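Le banc de Tremon

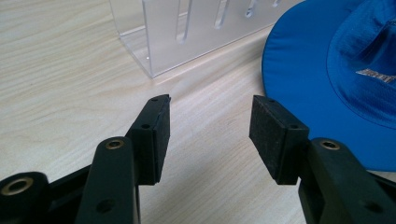

Poste 2, pince ouverte, chapeau bleu à droite du support transparent.

La fiche de tâche tenait en une ligne : prendre le chapeau, le poser à gauche du support. Ebuka Wike la relut et inscrivit 1,423 dans la colonne des essais, puis corrigea le point anglais en espace : 1 423.

Le cahier des charges de Gudelance exigeait 168 rangements consécutifs sans reprise. Le tissu mou restait la catégorie la plus mal notée, derrière les tasses et les boîtes.

– Où saisit-on ? demanda Cletus Esposito.
– Par le bord. La calotte se plisse, l'effort devient illisible.
– Ma mère saisit par la calotte.
– Votre mère n'a pas de seuil de couple.

Esposito nota « bord » et la date, lundi 1er juillet 2019. La livraison à Ketent était fixée au mois d'août. Il demanda si, d'ici là, la machine saurait ranger une entrée de maison.

– Un chapeau, répondit Wike. Peut-être deux, s'ils sont du même modèle.

Il lança l'essai suivant.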